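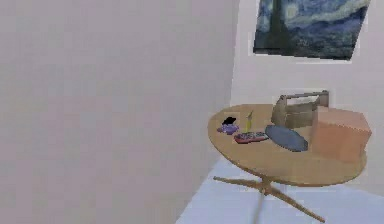

Week six of the club's pick-and-place project went almost entirely into scene files. The task for the spring round is simple to state: a table with household items on it, a spoken-style instruction, and a policy that has to move the right item to the right place. We build everything in the simulator first and only get bench time at Hevwood once the sim numbers hold up. The current layout has six items on the round table, and the red remote control lying next to the oval plate is the pair I care about most. Both are flat, both are set at an angle, and the gap between them is small. The wooden caddy stands behind the plate, with the big cardboard box covering part of it, so any approach from the right has to clear the box first. The front of the table is left open as the place zone.

I ran 100 episodes with "put the remote at the front of the table" and 100 with "put the yellow bottle at the front of the table." Same policy checkpoint, same layout, small random offsets on every object. The bottle was fine. The remote failed 33 times. I went through the failures by hand and sorted them by cause. Most were contact with the plate rim on the way down, which pushed the plate and then spoiled the grasp. The rest were grasps taken too close to one end of the remote, so it rotated during the lift and dropped.

The first group is a planning problem. Our pregrasp height was a single constant for every object, set back in March when the only test items were blocks. I changed it to depend on the height of the target plus that of its nearest neighbor. The second group comes from the grasp point estimate, which uses the center of the visible mask. With the offsets turned up, part of the remote is sometimes hidden and the center shifts. I have not fixed that yet.

Other changes this week:

Collision mesh on the caddy handle was a solid slab from handle to base. Replaced with separate pieces. Physics step time went up slightly, still acceptable.

Table friction was left at the default. Set it to match the value we measured on the Hevwood bench.

The Starry Night texture on the back wall stays in. We train with a plain wall half the time and the painting the other half, and the detector has to cope with both.

Logging now writes the seed with every episode. It should have done this from the start. I lost an evening trying to reproduce one failure from an old run.

The Branura team posted their scene format for the Laltanport meet, and it is close enough to ours that a converter should be short. Units are the main difference. Theirs are in centimeters, and rotation order is different as well, so I want a test file with 2 objects in known poses before I trust any output.

Next is the mask center fix, then a rerun of both sets with the same seeds.

Posted by Tymoshchuk in Robotics Club, Simulation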